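Folding and Sorting Automation: Your Questions
Ritia Laundry & Linen Services, staff page
Updated January 9, 2021

We've had a wonderful pile of questions since the Olivares plant meeting, and we're thrilled people care this much about folding! The answers are grouped loosely. If yours is missing, write it on the sheet by the break room door or catch Brenda Quiroga between shifts.

What is the Bramudari project, in one sentence?

It's our program to teach robot arms to pick up, spread and fold washed garments and linens, using motions recorded by people who already know how to do it.

Who teaches the robots?

You do, if you want to! Demonstrators work with a pair of hand-held grippers, one per hand. You squeeze, pinch, lift and lay flat much as you would with your fingers, and the recordings are what the software learns from. Folders have been the best demonstrators by a mile. They know to find the two ends of a thing before they do anything else with it, and that habit carries straight over to the grippers. 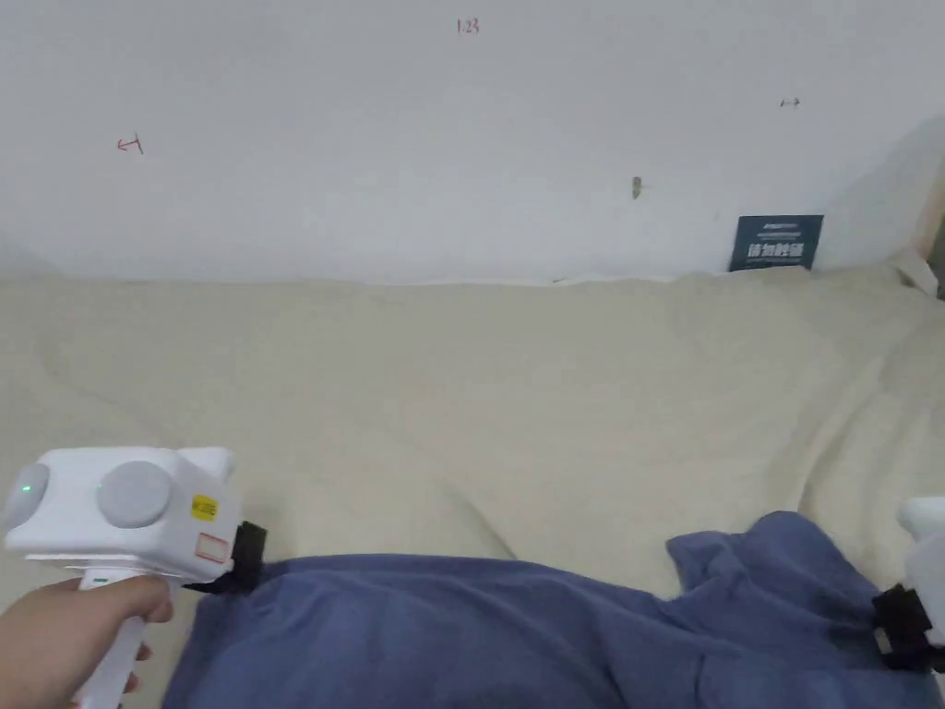 Svetozár Vrabec: My first week I hated it, I'll admit. It's like folding with oven mitts on. Then you stop reaching with your fingers and start turning your wrists, and it goes fine. What I'd still like to know is whether the hours count toward my grade.

Do demonstration hours count toward my pay grade?

Yes, they do, Svetozár, and thank you for asking in public. Demonstration is paid at the skilled finisher rate, and every hour counts toward grade. The first 60 hours are treated as training, so there's no target attached to them.

Will the robots take over folding?

Some of it. The plan is for arms to handle flat repeat work first (hand towels, pillowcases, napkins), and the Unimen line is where they'll start in August. Garments stay with people for now. Shirts are hard! Collars flop over, sleeves hide inside themselves, and the software still gets lost in a heap of soft cloth that any of us would sort out by feel.

Is anyone losing their job?

No positions are being cut in the first year, and that's in the written agreement. Past that, we can't promise what we don't know. What we can say is that folding stations will change. Fewer people will stand at a table all shift, and more will move between inspection, repairs, garment finishing and demonstration. If you'd like to try one of those before August, put your name down now.

Why do we record in rooms with beds and washers when we have a perfectly good folding table?

Good one, and it comes up a lot. Laundry in the wild lands on beds, chairs and the backs of things, and the software does badly if it has only ever met a bare table. We also serve guest houses, where finishing is done in the room. So demonstrators work on soft, rumpled surfaces too, with ordinary household clutter around them.

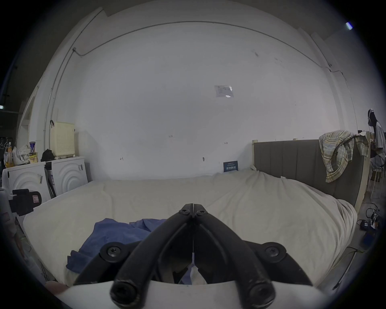 Gripper at the bedside, with a blue cloth on the duvet and the washers along the wall.

How many recordings do you need?

More than we first guessed. We planned on 400 for a simple two-handed fold and are now aiming for roughly 2,000, spread over different fabrics and surfaces. Short ones are fine. A fold that goes wrong and gets rescued is worth keeping, so please don't delete it.

My wrists get sore. What should I do?

Stop and swap out. Sessions are capped at 20 minutes with a real break after each, and nobody will ask you to make up the time. If soreness lasts into the next shift, tell Brenda and she'll move you to labeling, a sitting-down job that several people have ended up preferring.

What's labeling?

Watching recordings and marking where each step begins and ends: grasp, spread, fold, release. You need a good eye for cloth and no computer background at all.

Can my performance be judged from the recordings?

No. They're stored by session number, without names, and supervisors can't open them. The same rule covers speed. Slow, careful demonstrations are some of the most useful ones we have.

Where do I sign up?

Room 201, any time the door is open. You can try the grippers on a towel before deciding anything, and you're welcome to bring a coworker along.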